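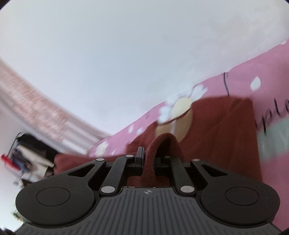

3 min read · 9 replies

Linen vs. percale vs. flannel: what are you sleeping under when it gets cold?

tistbridge_quilter wrote:
OK, I have been down a bedding rabbit hole since November and I need to talk to people who care about this as much as I do! We moved into an upstairs room with no insulation to speak of, and it drops to 60 at night. I started with a plain percale set from Wellerano and it's lovely and crisp, but getting into it at 11 p.m. is like getting into a lake. So now I'm layering. Sheet, thin cotton blanket, wool blanket, quilt on top. I sleep like a log. What's everyone else doing?

mudroom_kate wrote:
Flannel, flannel, flannel. I bought mine nine winters ago and they've only gotten softer. Yes they pill. I don't care!

halfstitch wrote:
I have to disagree on flannel. It grabs your pajamas every time you roll over and you wake up wound like a mummy. Linen is the one. People think it's a summer thing but it's great in cold weather with wool over it, and it dries so fast on the line.

mudroom_kate wrote:
Linen feels like a grocery sack for the first year, sorry. I gave mine a fair shot.

halfstitch wrote:
A year?! Mine took six washes. Did you use fabric softener? That coats the fibers and they never relax. Warm wash, no softener, and pull it out of the dryer while it's still a little damp.

tistbridge_quilter wrote:
I did not know that about softener. I've been using it on everything, including the towels (which explains a lot about the towels).

bluegate19 wrote:
Going to put in a word for thread count, or against it. I paid extra once for a 337 count sheet at the Nisar outlet and my cheap one outlasted it by years. Look at the weave and hold it up to a window. If you can see daylight in patches, put it back.
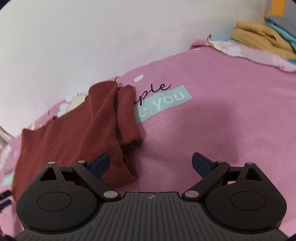 Re: Linen vs. percale vs. flannel (layering order)

porchlight_ro wrote:
Can we talk about the order of the layers? I put the wool right over the top sheet and the quilt last, and my sister swears the quilt should go underneath with the wool on top to hold the heat down. We have argued about this over two Thanksgivings.

halfstitch wrote:
Your sister is right if the quilt is puffy. If it's a flat old cotton one, it doesn't matter much. Try it both ways for a few nights each and see which one you kick off.

bluegate19 wrote:
I'd go the other way. A heavy blanket squashes the loft out of a puffy quilt, and the loft is where the warmth is. Light stuff on top!

tistbridge_quilter wrote:
Ooh, now I want to test this. I have a Gudeta wool throw that's pretty light, so maybe that one goes on top and the heavy blanket stays down by the sheet. Will try tonight and report back.

Comments (3)

sockdrawer: I read this whole thing at 6 a.m. and then stripped my bed. Trying the damp dryer trick on a set I'd nearly given away.

marlow_b: You all forgot the mattress pad. A wool pad underneath made more difference for me than any blanket, and I paid $19 for mine at a church sale.

mudroom_kate: Still flannel.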